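Search this site
Type and press enter

What I learned from running our lunchtime walks

12/06/2025
2 min read

So I've been in charge of wellbeing at Fisinitz for nearly 19 months now, on top of my proper job in accounts, and people keep asking me what's worked. Well, the walks have! The yoga sadly hasn't (two people came, and one of them was Zodwa, who had booked the teacher).

The walks began as a moan. Tshepo said he could go from his car to his desk to the kettle and back without seeing daylight, and I said fine, come out with me at half twelve. We did the loop past the Skaltgate allotments and were back with time to eat. The next week Wian came, then most of his team, and by spring we had to wait for each other at the crossing.

I did try to make it more official. I had a sign-up sheet, a step target and a little prize, and numbers dropped straight away – I think it felt like one more thing to be measured on. Once I'd binned the sheet they crept back up.

My one spend was £400 on decent waterproofs in various sizes, which hang by the back door for anyone to grab. Jacobus signed it off after I'd nagged him twice, and he's now the one who borrows the big blue one most.

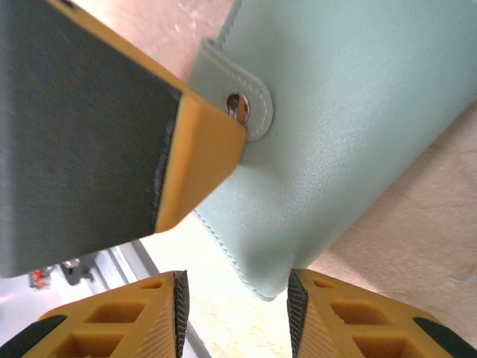
The other thing I'd say is to let people be quiet. Some days there's loads of chat, and some days Érica walks at the back with her headphones in and that's fine too. She told me it's the only half hour she gets without a screen or a child in front of her, and I've thought about that a lot.

In July we're trying an early one, before the heat gets going, with breakfast rolls afterwards. If you've done mornings at your place, tell me what time you started, as Wian is pushing for seven and I'm really not keen.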